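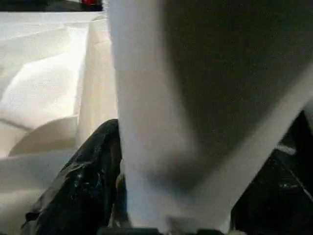

By the Home Desk editor, Tellbridge Weekly

The woman who runs the linen room at the Hutville guesthouse has a theory about white cloth, and I went in not believing it. She thinks most people iron too much, fold too tightly and wash too hot, and that they do all three because somebody once sold them something.

She would only talk if her name stayed out of it. "I have a sister who irons dish towels," she said. "I'd like to keep having a sister."

The room is at the back of the building, past the kitchen, with one window and a long table. White cloth ends up on that table in heaps, all creases and soft lumps, and I asked her whether the heap was part of the method or just a heap.

"It's a heap," she said. "You want me to say I let it relax. I've read that, the cloth has to relax. It's cotton. It doesn't have a job to get over."

Her method, when I pressed her for one, is short. She picks up a piece by two corners, lets it hang until the weight pulls the worst of the creases down, and lays it flat again. Then she folds it in half along the length, smooths it once with her forearm and folds it in 3. She does not use a board or a template. A template came free with an order from Doucet, the supplier, and it now holds the window open in June.

I told her that sounded too easy. Every piece of advice I have read on the subject insists on pressing while damp, on sharp edges, on starch.

"Starch is fine if you're a restaurant," she said. "Who's looking at your sheets? You're asleep on them."

That is a good line, but I am not sure it answers the question. Guests do look at sheets before they get in. I have peeled back a wrinkled top sheet in a hotel and wondered what else had been skipped. She took this better than I expected.

"Sure. So the top one gets the iron, the part that folds over. That's as much as you'll see." And the rest? "The rest gets hung up and shaken. If you shake it properly you hear it snap. If you don't hear anything you're just waving."

She is firmer about water. The guesthouse washed everything at the hottest setting for years, and she changed that in her first winter. The machine is an old Sterkov with a dial nobody fully trusts, so she went by touch and by results. Her claim is that the cloth stays white on warm as long as the drum is half full. I asked how she knew it was the drum and not the soap, which she changed the same month.

There was a pause. "I don't," she said. "I changed both. I suppose I could change one back, but then I'd have gray pillowcases and you'd have your answer."

I would have liked the answer. A lot of household advice rests on somebody changing two things at once and giving the credit to the one they prefer, and she was the first person I have interviewed for this series to admit it without an argument.

We disagreed about storage. She keeps folded pieces in short stacks of 5, because a tall stack presses a line into whatever sits at the bottom. I keep mine in one tower and have never noticed a line. She asked if I had looked. I said I had not. She went back to folding.

On the subject of gadgets she barely slows down. The guesthouse owns 500 plastic clips meant to keep sets together, bought before her time, and she uses a few of them on bags of rice. Scented sprays she calls perfume for furniture. Wool dryer balls she has tried and is undecided on – "they might do something, they're certainly loud" – and she gave them a longer trial than I would have.

What about fitted sheets? I had saved that one for the end, since everyone claims to have a trick.

"I know the trick. One corner inside the other, all the way around, then you lay it down and square it off. It works, it takes 3 tries, and then it looks like a fitted sheet somebody folded." She prefers to roll hers loosely and put the roll inside a pillowcase from the same set. I said this was cheating. She said that it was on a shelf with the door closed.

I tried her way at home that night. The hanging and shaking took out more of the creases than I thought it would, though a deep one across the middle stayed put, and I ended up getting the iron out for it. The rolled fitted sheet I am less convinced by. It came out of the pillowcase looking the way it went in, only more so, and I have gone back to my tower in the closet. I did check the bottom of it. There was a line.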